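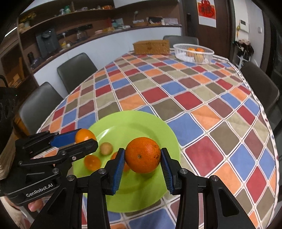 Peter has been in the same pot for three years and I finally moved him up a size last weekend. Peter is a mandarin tree. My daughter named him when she was six and the name stayed on the tag, so that is what he is called in all my notes.

I get asked about keeping citrus in a pot in a cold place often enough that I decided to write it all down once. We live on Hirnska Street, on the second floor, with a small balcony that faces southwest. Winters are long and the heat is on from October to April. It is not citrus country. The tree lives anyway, and most years it gives us some fruit.

I bought it from Tambunan, the nursery out past the water tower. It was 90 dollars, which I thought was a lot for something with eleven leaves. The man there told me to keep it outside as long as the nights allowed and to stop fussing with it. I followed the first part.

The first winter went badly. I put the tree in the living room next to the radiator and watered it every other day. By the end of December it had dropped nearly everything. I thought it was thirsty, so I watered more. Darmawan Liew, who used to live downstairs and had grown limes on his own balcony for years, came up and stuck his finger in the soil and told me it was a swamp. We tipped it out of the pot on newspaper. The roots at the bottom were brown and came off in my hand. He cut those away, put the rest into dry mix and told me to leave it alone for two weeks. It put out new leaves in March.

Since then the routine has been the same. From May until the nights get down to about 50 degrees, the tree is on the balcony. I bring it out in stages, a few hours in the shade first, then a full day, then the sunny end by the railing. The year I skipped this the leaves turned white in patches and never greened up again.

In the fall it comes in to the bedroom, which we keep cool. It sits by the window and I hardly water it at all. I use a wooden skewer to check. If the skewer comes out with damp soil stuck to it, I wait. In January that can mean more than two weeks between waterings. The leaves get wiped down with a wet cloth when I remember to do it, top and underside.

Food is the one place where I have changed my mind. I used to give it whatever general plant food was under the sink. The leaves went yellow between the veins, and Liis Jaunzems at the garden club plot sale told me to get a proper citrus feed with iron in it. I bought the Fekico one. The 175 gram box lasts me a full season. I mix it weaker than the box says and use it with every second watering from April to September. Nothing in winter. The yellow leaves did not recover but the new ones came in dark.

Scale has been the only real pest. It looks like small brown bumps along the stems and the middle rib of the leaf, and you will probably notice the sticky floor before you notice the bumps. I scrape them off with an old toothbrush and soapy water, then do it again a week later, and again the week after that. I have tried oil sprays. They work too, but the smell in a bedroom is not worth it.

As for fruit, the tree flowers in spring and the whole apartment smells good for ten days. Most of the tiny fruit falls off in June. I used to worry about that. A small tree can only carry so much, and now I even pull some off myself if there are too many on one branch. What is left colors up in December, on the bedroom windowsill, and we eat it over the holidays. They are a little sour and have more seeds than the ones from the store.

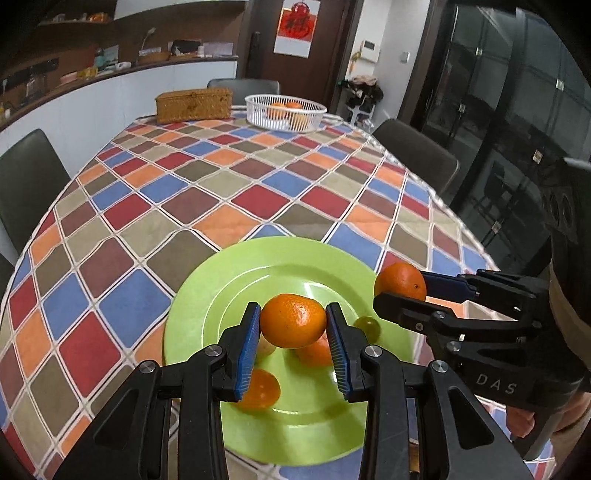 Can you grow a mandarin tree from the seed of a fruit you bought?

You can, and it will make a nice green plant, but it may take eight years or longer to flower and the fruit may be different from the one you ate. A grafted tree from a nursery can fruit within a couple of years. I have two seedlings on the kitchen sill that I keep for the leaves, and I don't expect anything else from them.

Back to the repotting. The old pot was clay and the new one is plastic, which I don't like the look of — but I am the one who carries it through the balcony door twice a year. I went up just one size. The mix is ordinary potting soil with a good amount of fine bark and some perlite. I loosened the outside roots with my fingers, kept the graft well above the soil, and watered until it ran out the bottom. Most people do this in spring and I should have too. There was a crack down the side of the clay pot and it was not going to last until then.

One branch snapped when I lifted the tree out. It was a thin one with no fruit on it, so I trimmed the break clean and left it. I'll bring the tree inside as soon as the forecast looks bad, and I still need to find a saucer wide enough for the new pot.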